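Wulden cell README

I'm writing this for whoever opens the Wulden folder next, which some mornings is me with no memory of what I did the month before. Wulden is our simulated tabletop cell: one Franka Emika arm, a wooden-looking table, a white cabinet and a few odds and ends to pick up or bump into. The Yurchenko task set runs on top of it. The notes cover getting the cell up, keeping it sane and fixing the things that break most.

What's in the folder

cell/ has the scene file and the meshes
cams/ has one pose file per view, wrist included
checks/ has the startup and grip checks
old/ is the Fustport version of the cell, kept so we can compare (please don't run new episodes on it!)

Setting it up

Load the scene with the arm parked and let it settle for 20 steps before you command anything. I used to skip this and then wonder why the small objects had crept. After settling, run the startup check, which sends every joint out a little way and back and compares the result with the stored pose. If a joint comes back wrong, fix that first, however tempting it is to just start recording.

Next is the wrist view. I pull the arm in close to the white body and look for two things: the fingers at the bottom of the picture and the dark handle sitting over the middle of the gripper. If the handle has wandered off to one side, the pose file and the mount have drifted apart, and no amount of tuning the grasp will save you (I tried, for most of an afternoon).

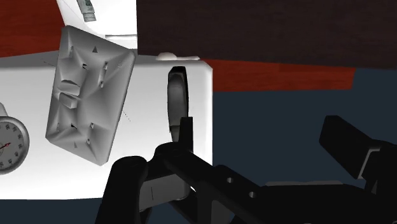 Skultutside wrote back on the last draft that the handle check is fine for left and right but tells you very little about depth, and that on their copy the mount was out along the viewing axis for weeks before anyone caught it. They now close the fingers on a block of known size as well and compare the gap. Good idea, and I've stolen it. It's in checks/ as grip_gap, and it fails if the gap is off by more than 2 mm.

Looking after it

Most of the upkeep is contact settings. The fingers are thin plates, and if you leave friction too low the block slides down during the lift, while too high makes it stick after release and ride along with the hand, which looks very silly in playback. The values in the scene file are the ones I trust. If you change them, change them in one place and write down what you had before!

I rerun the whole check folder every time the simulator gets an update. It's 19 checks and it's boring, so put the kettle on. The November update moved the default solver settings without a word, and the only thing that noticed was the drawer check.

Carrying a block over the cabinet is the move that shows up trouble soonest. The hand has to come in from above with the block still clear of the top, and if the approach height is stale you get a scrape, then a shove, then a cabinet that isn't where the task thinks it is. I step through that part slowly after any change to the arm base or the cabinet mesh. 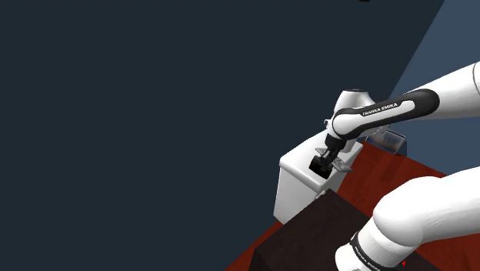
Can I move the cabinet without redoing the camera poses?
Moving it is fine as long as the cameras are attached to the arm base frame or the hand. Any view you've attached to the cabinet will travel with it, so reset those and run the wrist check again.

Repairs I've needed so far

Arm jumps at load. Nearly always two parts starting inside each other. Turn on the collision shapes, find the overlap, back one of them off a little.

Fingers close unevenly. One finger joint has lost its link to the other. Reload the hand file on its own and then put it back in the cell.

Block shakes in the grip. Halve the time step and try again. If it stops, you can creep the step back up, but 3 good lifts in a row is my minimum before I keep a setting.

Known gaps

The gauge is only for looks and doesn't read anything. The collision shape for the oval handle is a plain box, so a grasp right at its rounded ends will feel wrong. I have a better mesh half done in cell/wip, and you're welcome to finish it before I do.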